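Denitz Open Day

The Denitz Open Day is a public demonstration of two-armed robots held by the Stirkard automation centre. It was first held on March 28, 2021, and drew 771 visitors.
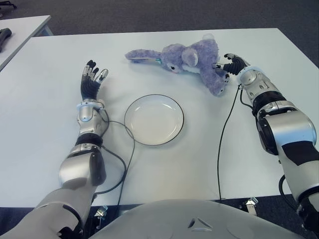
Demonstrations last 15 minutes each and concern the handling of soft objects at a table. The programme was drawn up with Baptiste, a local training college. 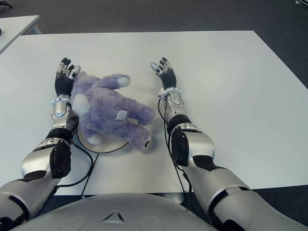 Entry is free, although places are limited to 400 in the morning session. Later editions have been held in May.
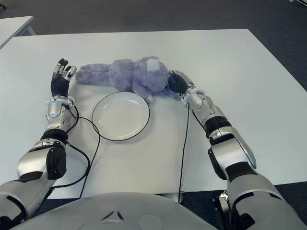 The centre's newsletter, Melaseo, prints a report on each open day. The first ran to almost 448 lines.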